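Pre-Session Check, Hand-Guided and Remote Teaching
Tonero bench, August 2, 2026
Checked by: Awuor Mfaume
Comments by: Aurelia Bratu

1. Stop button within reach of whoever is driving. OK. Within reach of Awuor, who has long arms. Move it closer.
2. Finger tips meet, no play in the mount. OK. Scuffed, like the rest of us.
3. Wrist view live before the first demo. OK.
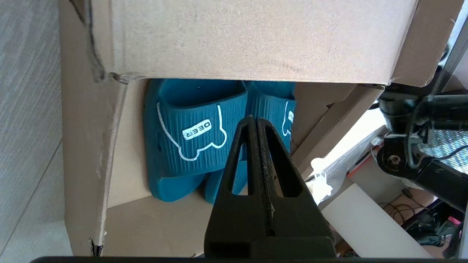
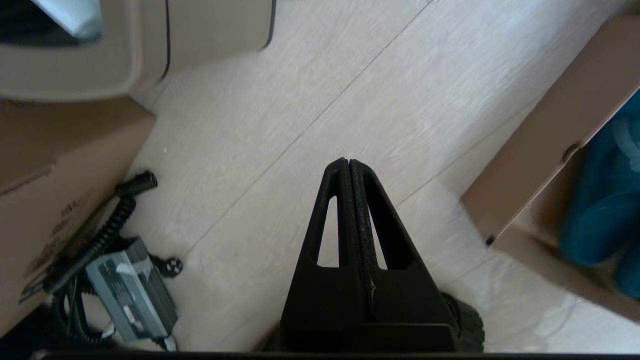 Item 3, wrist view: fingers closed in both.

4. Cables clear of the work area. FAIL. "Mostly clear" is not a box on this form.
5. Box flaps folded back or taped. FAIL. The robot will copy whatever you do about the flap, swearing excluded.
6. Speed limit on for remote driving. OK.
7. Three slow practice runs before recording. Two done. Sorin counts the one where he waved.

Recheck 4 and 5 before recording. Initials, please, no smiley faces.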